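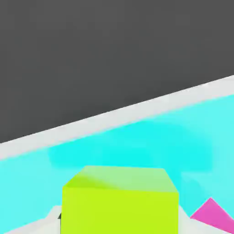 Norura Opens Tastar, Its Practice Tool for Teaching Robots by Remote Control, to Community Colleges and Small Shops

09/03/2023

Hi, I'm Melaniia Dmytriv, and I run the teaching tools group at Norura. Our press person asked me for two paragraphs she could polish. I sent her four pages, she gave up, and so you're getting the announcement straight from me.

Starting today, Tastar is open to any community college, trade program or small shop that wants it. Tastar is our software for showing a robot a job by driving it yourself. You sit down, pick up a hand controller, move a simulated arm through the task, and the program saves every motion you made along with what the arm's camera saw while you made it. Do that enough times and you have a set of demonstrations a robot can learn from. Up to now we've only let 13 partner sites use it, and I've been itching to open the door wider for most of a year.

What's in the release

The first public version comes with 22 practice tasks. They start very plain. You pick up a block and put it down somewhere else. You push a block up to a line. After that come stacking and sorting by color, then fitting a part in a slot, and then the ones people email me about, like turning a piece over when there's hardly any room to get a grip on it. (Task 17. I'm sorry. I like it too much to take it out.)

We kept the look of the early tasks simple on purpose: bright blocks, a bright work surface, a plain dark background and not much else. Maksym Yatsenko, who built most of the task library, tried a version with a fully furnished workshop behind the table, with shelves and a window and a very nice broom. It was beautiful and it ran like molasses on the laptops our partner schools have. The broom lives on in his screensaver.

You can drive the arm two ways. The first is the hand controller I mentioned, which we call Wi, and it's a small grip with a trigger for opening and closing the fingers. The second is what we call hand guiding. If you have a real arm that's built to be moved by hand, you plug it in, take hold of it, and walk it through the motion while the simulated arm copies you on screen. Plenty of people with machine shop backgrounds like the second way better. I'm a Wi person myself, but I grew up on video games and my wrists know it.

The new camera view

The feature I'm most excited about is the close camera. Until this version, you drove while looking at the whole table from above and a little behind, the way you'd look down at a board game. Now you can switch to a tilted view right down near the work, so a block can fill a good part of your screen while you line up on it.

I'll admit the close view is weird for the first ten minutes. The table edge runs off at a slant, your sense of left and right goes a bit soft, and you lose track of whatever is outside the picture. Radymyr Savchuk, our lead on the driving side, told me flat out that people would hate it. Then we watched new drivers switch to it by themselves for the last inch of a move and switch back out to travel — which is pretty much what you do with your own eyes when you thread a needle. He has since moved the view switch to the easiest button on the grip, so I'm calling that one a win for me.

"I still think it should come with a warning label," Radymyr said when I asked him for a quote. "But my own demos got cleaner once I started using it, so put me down as annoyed and in favor."

What we learned from the partner sites

A lot of what's in this version came from people telling us we'd gotten it wrong. We used to throw away any demonstration where the driver fumbled. Yevdokiia Tkachenko, who looks after our training data, argued for keeping some of the fumbles if the driver recovered, so that a robot trained on them gets to see what fixing a mistake looks like. You can now mark a run as clean, recovered or scrap with one press at the end. Scrap runs are deleted and don't go anywhere.

We also found out that tired people make bad teachers. I should have guessed that one! Somewhere past 40 minutes, drivers would start rushing the approach and grabbing blocks by the corners. So Tastar now puts up a break reminder at 40 minutes. You can dismiss it, but it will come back, and it gets a little less polite.

And there was the speed question. Our first instructions said to move slowly and carefully, so everyone moved like they were underwater, and the robots we trained learned to move like that too. The new instructions say to work at the pace you'd want the robot to work. It's one line on page 2 of the guide, and please do read it.

Working with Ciltis

The saved demonstrations open directly in Ciltis, our training program, which takes your runs and produces something the arm can try by itself. You don't have to use it. Everything also exports to ordinary files, and we've written down what's in each one so your own people can read them with whatever they like. Oksana Yatsenko wrote that document, and it's much better than the one I wrote, which she very kindly described as "a start."

A word of caution from all of us: doing well in simulation doesn't mean a real arm will do well on your bench. Real blocks slip and real tables wobble. We suggest you record a batch in Tastar, train on it, and then add a smaller batch on your own hardware before you let anything near a job that matters. Keep the stop button in reach while you're at it.

Cost and how to get it

Tastar is free for community colleges and public trade programs, with no limit on seats. Shops with 22 or fewer employees can use it free for the first year and pay a yearly fee after that. The Wi grip is sold separately, and schools can borrow up to 2 of them from us for a term. If you already own a game controller, try that first. It works fine for the early tasks, and I'd hate for anybody to wait on a box from us to get going.

You'll need a reasonably recent laptop and a mouse. Setup takes you through a short practice drive, and then you're into task one.

In October we'll add a second set of tasks that use two arms at once, along with a way for two people to drive together, one arm each. We tested it in the office and it caused some bickering, so there will also be a voice chat mute.

Sign-up is open now on the Norura website, under Tastar. Members of the press who'd like to try driving can write to our press desk and we'll set up a remote session. You don't need any experience, and I'll start you on the easy blocks.

About Norura

Norura makes software and controllers for people who teach robots by showing them what to do. Our products are Tastar, Ciltis and the Wi hand controller.

Press contact: Melaniia Dmytriv, teaching tools group, Norura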